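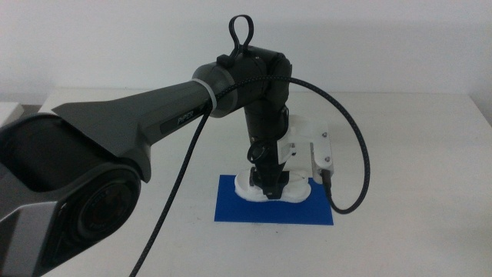
The Clistham Work Table and the Flenard Blue Mat: A Review After a Long Spring

We use cookies to remember your preferences. Accept / Manage settings

I have been meaning to write up the Clistham ever since readers started asking what I think of a plain white table as a place to work, and I'm sorry it has taken me until June. I bought mine from Hamside for $283 in the 56-inch width (27 inches deep), and I've used it nearly every day, so I hope I can be of some use to those of you still measuring your walls and wondering.

Let me start with what I love, and that's the top. It's white and matte, and after years at a glossy desk that threw the lamp straight back into my eyes, I can't tell you how restful I find it! Fabric, paper, little parts - everything with any color to it shows up beautifully, and I've stopped losing dark buttons altogether.

White things are another story. I do a fair bit with pale cloth and padding, and a white piece on a white top is hard on the eyes by late afternoon. More about that when I get to the mat. 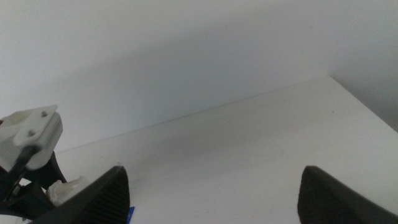

Home Workroom Notes, Issue 27

Now, the marks. A matte white surface shows them, and you should go in knowing it. There are tiny dark dots on the top, a slightly larger grey speck, and a very faint short scuff that you'd have to go looking for. None of it bothers me from where I sit, but my friend Liao spots that kind of thing from the doorway and would be out there with a sponge twice a day. If you're like Liao, look at the grey finish instead.

The Flenard mat was an afterthought, added to the order at the last minute, and I've ended up fonder of it than I expected. It's a good strong royal blue, it lies flat with no curling, and it's so thin you hardly notice an edge when you slide your work across.

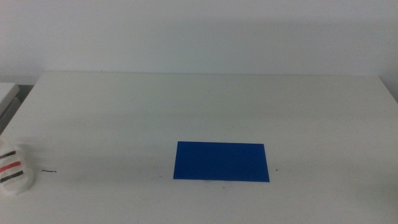 The Flenard mat on the table, long sides running left to right.

I keep it turned that way most of the time, a little right of center, with bare tabletop on either side for whatever I've just put down. Pale work finally stands out against something, too. I do wish it came a size larger - a big pattern piece hangs well over the side. 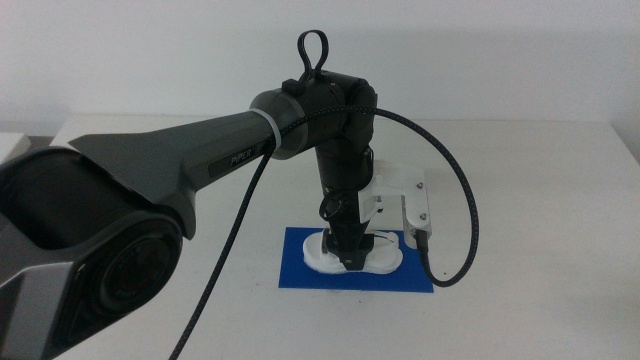

White on blue at the Clistham.

Would I buy the pair again? Yes, the mat without a second thought, and the table too, though I'd wait for a sale. Four stars for the Clistham and four and a half for the Flenard. If you've had either one for longer than I have, do write and tell me how the top is holding up.

Review by Jabari Makokha

Contact | Copyright Home Workroom Notes | Back to top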